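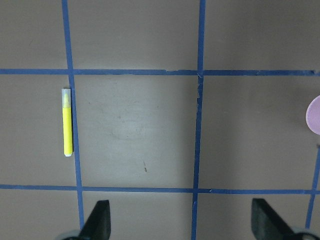 How long before visitors arrive should the demonstration table be ready?

Allow 100 minutes for a first set-up. A team that has done it before will need less, but the warm-up runs in step 7 can't be shortened.

6. Setting up for an open day

This section covers the Planard tabletop arm when it is used in front of visitors. It assumes the arm is already bolted down and has passed the checks in section 4. For ordinary lab use, go to section 7.

6.1 Preparing the table

1. Switch the arm off at the base and wait for the status light to go out.

2. Wipe the work surface with a dry cloth. Old scuffs don't matter. Sticky patches do, as light items will drag on them.

3. Check the blue tape grid. The strips don't have to be perfectly straight, but they must lie flat. Look closely at the crossings, where the tape tends to fray first. Press down lifted edges, and replace any strip that a finger could catch on.

4. Put out the items for the demonstration. A highlighter with its cap on is a good first item: slim, bright and easy for people at the back to follow. Lay it inside a cell, lengthwise, beside the tape. Keep the middle cell clear for placing.

Note: If you replace a strip, run the grid calibration again (section 4.3) before going on.

6.2 Starting the arm

5. Switch on at the base. The arm moves to its rest position without waiting for a command.

CAUTION: Keep hands off the table while the status light is flashing.

6. Open the Ginirura control program and load the open day profile. This holds the speed at 100 mm per second. Do not use the lab profile with visitors in the room, even for a single run.

7. Run the warm-up routine 14 times. Watch the first and last runs from start to finish. If the fingers stop in a different place on the last run, calibrate again and repeat the warm-up.

8. Put the wrist camera view on the large screen. Check that the tips of both gripper fingers show at the bottom of the picture. If only one shows, the camera bracket has turned and should be reset as in section 3.2.

Note: Uneven light is common in halls, and a pale patch in the middle of the table is acceptable. If the arm misses items in the darker cells, add a lamp at the side. A lamp directly overhead makes the pale patch worse.

6.3 During the demonstration

9. Set the barrier 300 mm beyond the full reach of the arm. One operator stays within reach of the stop button at all times.

10. Let visitors choose which cell an item goes to, and enter the choice yourself.

11. Pause the arm before anyone moves an item by hand. Press Resume only when all hands are behind the barrier.

CAUTION: Pause does not cut power. If something is trapped, press the red stop button.

6.4 Closing down

12. Send the arm to rest, close the program, then switch off at the base.

13. Write the cycle count in the log. The Virág finger pads are due for inspection every 3000 cycles, and a busy open day in May can bring that forward.

14. Fit the dust cover. Spare pads and tape are kept in the Memovska case, under the tray.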